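**Okside toy library, monthly meeting, Mon 26 August**

Present: Kirstin Cairns (chair), Eilidh Cairns, Majdi Issa, Kaiwen Jiang (notes). Ewan Tosh sent his apologies and a very nice lemon cake.

**Shape blocks.** Majdi told us at some length, and we were happy to listen, how much the little ones enjoy the colored blocks - the red star above all, which goes home in pockets. Agreed to keep the loose blocks together in one lidded tub, and Eilidh will look for spare stars.

**Boards.** Kirstin would like every block set to go out with a wooden board, as the pieces stand up so much better on one than on carpet. Two boards need a light sanding. Ewan to be asked, with thanks for the cake.
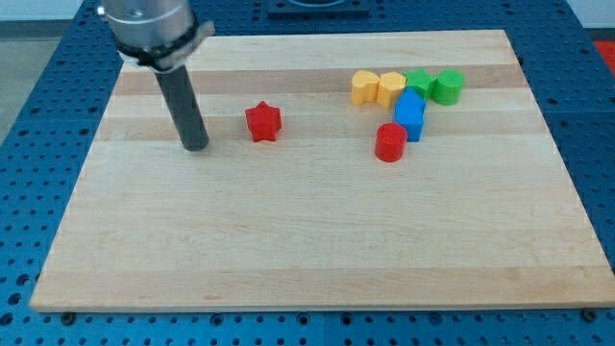
Eilidh wondered about painting the boards, but we all like the stripes in the wood and decided to leave them plain.

**Next meeting.** Same room, and Majdi will bring the tea.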